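4.2 Where the wire offcuts go

I came into this part of the study expecting to write about drawers. Drawers are what people talk about when you ask them how they keep their homes tidy, and our first round of interviews in June was full of them. But when I went back through my notes from the Plemov apartments, the thing that kept turning up was wire. Short bits, long bits, bits left over from a lamp or a doorbell that somebody fixed years ago. People hang on to it! Of the 206 households in the sample, 182 had at least one stash of loose wire, and most of them couldn't tell me what any given piece was for.

I should say what I mean by a stash. In the Dreritz coding scheme (see Section 3) an item counts as stashed if it has a usual place, even a bad one. A jar on a windowsill counts, and so does the bottom of a tool bag. A pile that moves from one surface to another as people need the space doesn't count, and I coded those as "drifting." I argued with myself over this for weeks, and I still think the line is a bit blurry for baskets, which get carried from room to room with everything in them.

Wire is an awkward thing to put away. It has no flat side, it springs back when you coil it, and two pieces left together will hook onto each other before long. Figure 6 gives a fair idea of the trouble. The green and yellow pieces have wide loops in them, and over on one side there's a small knot with red caught up in it too. You can't pick up one color there and be sure the others will stay behind.

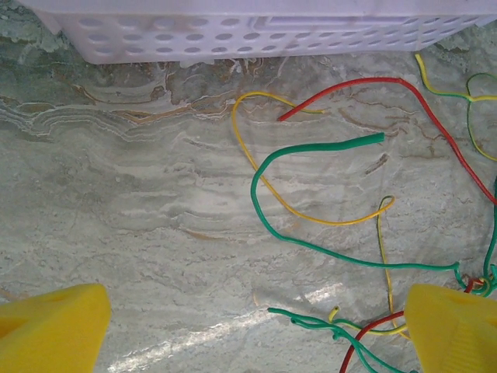 Figure 6. Loose green, yellow and red wires on a marble surface, next to a perforated plastic basket.

The basket matters as much as the wire, at least to me. Baskets with holes in the sides were the favorite container in the Flustow group by a long way, and people told me they liked being able to see what was inside without tipping it out. Fair enough, but holes and thin wire don't get along. Cut ends poke through and snag, and then the whole lot comes up in one lump when you reach for a single piece. Solid tubs did better on this, though hardly anyone was fond of them.

I also asked people to sort a mixed handful of wire any way they liked. Nearly all of them went by color first, even the ones who told me later that thickness was what they'd need to know for a repair. Zwahlen's sorting cards push people toward thickness, so I left the cards out of this task and brought them back for the one in Section 4.3.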